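Notes on teleop demos, living room set

May 12, 2021

Jevton now logs both arms at a fixed rate, so I spent the week recording demonstrations by remote control in the simulated living room. Botond Farkas drove the first 26 and I drove the rest. We stopped at 59 and kept all but 3.

Most of the bad takes come from the approach. The head view distorts distance along the table, and the operator compensates by descending too early. Switching to the wrist view for the last stretch helps.

Wide views for the first three, close view of the fingers for the last:

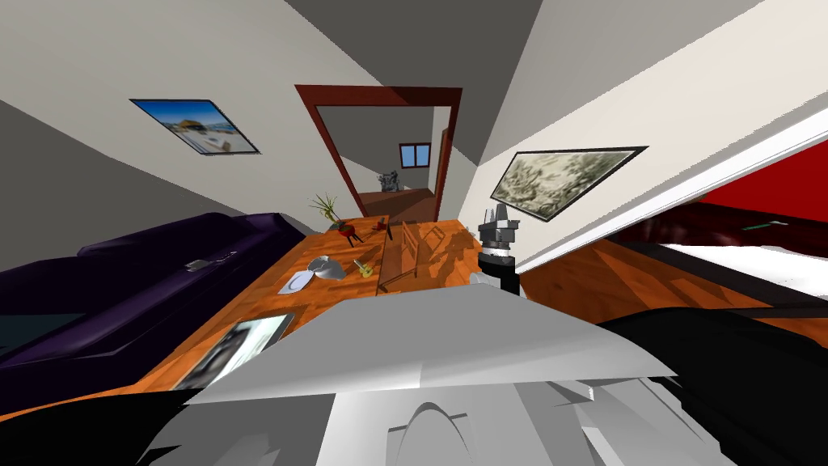
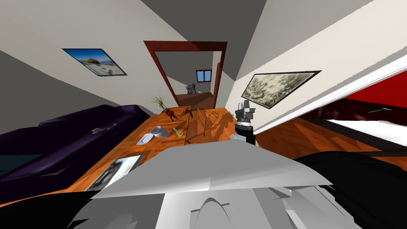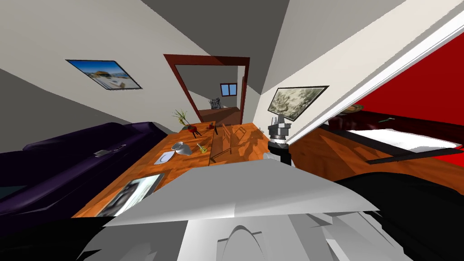
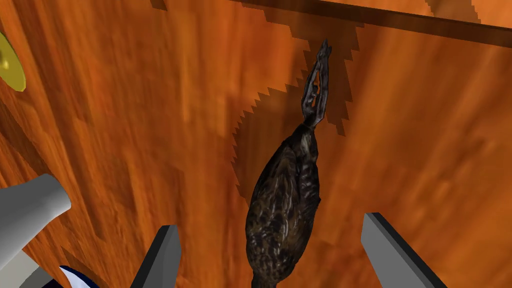 I have also lowered the hand controller gain near the tabletop. It makes each demo slower, but the trajectories have fewer corrections in them. Policy training starts once Wamstead frees up a machine, with the pauses trimmed from the logs first.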